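チケット番号:VSN-1686
件名:把持点推定で、衣類の折り返し部に候補が出ない/花柄の寝具側に候補が飛ぶ
製品:Veson 知覚モジュール(布物体プロファイル)
起票者:Natália Garcia
担当:Leire Cordero
起票日:2021年9月21日
優先度:中
状態:修正済み、監視中

現象
手持ちグリッパで収録したエピソードを Veson に流し、把持点候補を出力させると、対象の衣類ではなく下の寝具に候補が集中する。Tisum 側の計画器は最上位の候補をそのまま採用するため、接近軌道が対象から外れた位置に生成される。剛体プロファイルでは再現しない。

再現手順
1. 布物体プロファイルを有効にする。
2. 入力に添付フレームを含むエピソードを指定する。
3. 候補数の上限を 200 にして推定を実行する。
4. デバッグ表示で候補の分布を確認する。

期待する結果:候補の過半が衣類の領域内に入る。
実際の結果:衣類の領域内は 5 点のみ。残りは寝具のプリント上に並ぶ。

ログ抜粋
[perception] profile=cloth max_candidates=200
[perception] segmentation: 2 regions merged (score below threshold)
[grasp] candidates in target mask: 5
[grasp] WARN low depth confidence in target mask
[planner] selected candidate outside target mask

コメント 1(Leire Cordero)
手元の環境で再現した。警告は二種類あり、別の原因と考える。まず領域の統合について。分割器のしきい値が Chisholm の評価セットに合わせた値のままで、無地の机面を前提にしている。背景に模様がある場合の調整は入っていない。次に深度の信頼度について。対象領域内で値が落ちており、候補の大半がフィルタで捨てられている。該当フレームを添付する。
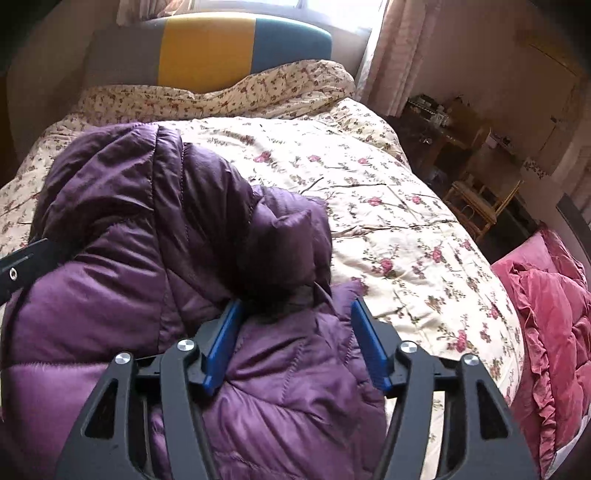
候補のスコアは、局所的な勾配の強さと深度の信頼度の積で計算している。勾配の項は模様と折り目を区別しない。添付フレームでは、クリーム色のベッドカバーに印刷されたバラの輪郭が勾配として拾われ、紫のキルティングジャケットの稜線より高いスコアになった。ジャケットは表面にやや光沢があり、折り目の奥はごく暗い。特に左右の青いパッドのすぐ上にある濃い影の部分は深度の信頼度がしきい値を下回り、本来つまみやすい折り返しが候補から消えている。窓側の寝具はかなり明るく写っているので、露出補正の有無も切り分けの対象にする。

コメント 2(Natália Garcia)
露出補正を切って再実行した。候補の分布はほぼ変わらず。補正は主因ではないと判断する。指先マスクのずれも疑い、パッドの輪郭を手動で指定したが、こちらも結果は同じ。添付エピソードについては、指先マスクは既定値のままでよい。

コメント 3(Leire Cordero)
了解。以下の変更をブランチに入れた。

・勾配の項を輝度から法線の変化に置き換え。平面上の印刷は寄与しなくなる。
・深度の信頼度が低い画素を即時に棄却せず、周囲の有効画素から補間した値に減点を付けて残す。
・領域統合の判定に色相差を追加。しきい値は設定ファイルの merge_hue_delta で変更可。
・計画器側で、対象マスク外の候補を選んだ場合は軌道を生成せずエラーを返す。

最後の項目は Tisum の挙動が変わるので、Divum から呼び出しているスクリプトは戻り値の確認が必要。従来は警告のみで処理が続いていた。

コメント 4(Natália Garcia)
ブランチで検証した。同じエピソード、候補数の上限 200 で、対象マスク内は 5 点から 100 点に増加。最上位の候補は縫い目の帯の近くに出ており、計画器のエラーは発生しない。剛体プロファイルの回帰テストも通過。

残件が一つある。補間の減点が小さすぎると、影の中に浮いた候補が出る。既定値では問題ないが、値を下げると再発する。設定の下限を検証する処理を入れてほしい。

コメント 5(Leire Cordero)
下限の検証を追加し、範囲外の値では起動時に停止するようにした。回避策として merge_hue_delta だけを手元で変更していた環境は、更新前に設定を既定値へ戻すこと。古いキー名は読み込まれず、警告も出ない。

メインブランチへの統合は完了。10月の定期リリースに含める。それまでに暗色の衣類で同様の症状が出た場合は、推定ログと該当エピソードをこのチケットに追記してください。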